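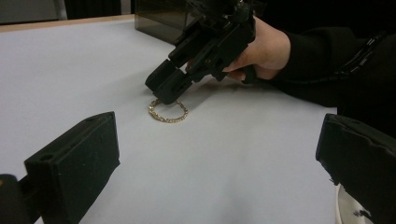
Chains are my new least favorite object, and I say that as someone who spent most of last spring on transparent cups.

I've been promising a post about the replay tool for ages, and since the thing finally runs without me babysitting it, let's go. Posted Nov 20, 2025, mostly written over two very long coffees.

Quick background if you're new. I work on the perception and planning side of a small manipulation project we call Nistel. We record people doing tabletop jobs with hand-held grippers, two at a time, and then try to get a policy to learn from it. My part is everything between the raw recordings and the training job. So, syncing, cleaning, labeling, and a lot of staring at plots at 11 at night.

The current job is jewelry. Pick up a bracelet, pass it across, set it down open. Sounds cute! It's awful. A mug has a pose: six numbers and you know where it is. A fine chain bracelet has as many poses as it feels like having, and every time you touch it, it picks a new one. My old object tracker (which I was very proud of) would draw one neat box with a little set of axes in the middle of it, and the middle of a bracelet is just table. So the planner would look at that and very confidently go grab a piece of table.

What I do now is dumber and works better. I segment the chain, thin the mask down to a line, and spread keypoints along that line. No center, no axes. The grasp planner scores spots along the curve and takes the best one, with a penalty for anywhere the chain crosses itself. The segmentation model is one I fine-tuned on our own clips, and it mostly behaves – gold on a pale table is about as kind as it gets. Where it falls apart is right at the fingertips. The black tips cover a piece of the loop, the line breaks in two, and the tracker decides there are now two bracelets. I had clips where the bracelet count went 1, 2, 1, 2 like a blinking light.

The fix is in Drodetau, our little tracking library. When the line splits near a known fingertip, it keeps the old identity and bridges the gap with a guess, and marks those points as guessed so training can weigh them less. That flag took me an afternoon. Figuring out that I needed it took three weeks, which tells you how I spend my time.

OK, the replay tool. It's called Farkas and it has three panels: both gripper views side by side, the keypoints drawn on top, and a timeline with the finger opening for each hand. You scrub with the arrow keys. That's the whole thing, and I can't believe how long I worked without it. Before, I'd find a bad clip by reading error numbers in a log, then go dig up the recording, then guess at the time offset. Now I click the spike and I'm there.

First thing it showed me was a sync bug. I ran it over 1724 clips and 1552 came out clean. A big chunk of the rest had one gripper's finger signal lagging its own video, so the label said "closed" while the fingers were plainly still on their way. Tiny delay, and for a mug you'd never notice. For a chain it matters a lot, because the whole grasp happens in the last few millimeters above the table. The cause was a buffer in our logger, Derositz, that only flushed when it was full. Slow hands don't fill it very fast. Ugh.

I've patched that and re-exported the clips I could save. Training is going again as I write this, and the loss curve looks nicer, but I've been fooled by nice curves before so I'm not celebrating.

Still on my list: height. The chain is so thin that depth is pretty much noise, and right now I'm cheating by fitting a plane to the tabletop and assuming the links sit on it. Fine for picking up, useless as soon as the bracelet is hanging in the air during the handover. I have a half-working version that triangulates the keypoints from the two gripper views, and it's great right up until the chain starts to swing. If you've tracked thin, floppy stuff from two moving cameras, please leave a comment. I'll read anything, including papers with bad figures.

Next post will probably be about the handover, assuming I get the swinging sorted out.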